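Subject: Re: Grip width labels on soft fruit
From: Ashley Inskip
Date: 18 April 2019

Vukčević wrote:
> The Prollero policy does well on rigid blocks, but your fruit numbers
> look too good. Is it reading the width signal, or only learning
> one closing distance from the images? Did you hold out any sizes?

Fair question. We held out sizes, not only episodes. Training used 700 demonstrations on mandarins and tomatoes, all recorded with the hand-held grippers. The test set was 318 grasps in size bands absent from training. Final width fell within tolerance in 94 per cent of them. With the width channel masked, the policy closed too far on the larger fruit and the result dropped well below that.
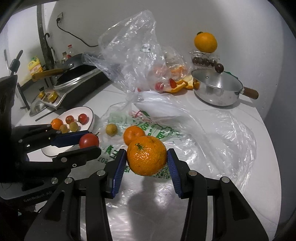

Fig. 2. Mandarin between the ribbed finger pads; second gripper at left with a cherry tomato.

Two cautions. Glare on plastic sheeting still upsets the pose estimate, and I have not separated that error from the width error - the Rindadier logs store both under one timestamp. Also, we stopped training at 2000 steps. The validation loss was flat by then, but I would not call it converged.

The masked run is in the Kotura folder with its config. A repeat with a second operator is planned for June. If you have width traces from the block trials, please send them in the raw format, before smoothing.

Ashley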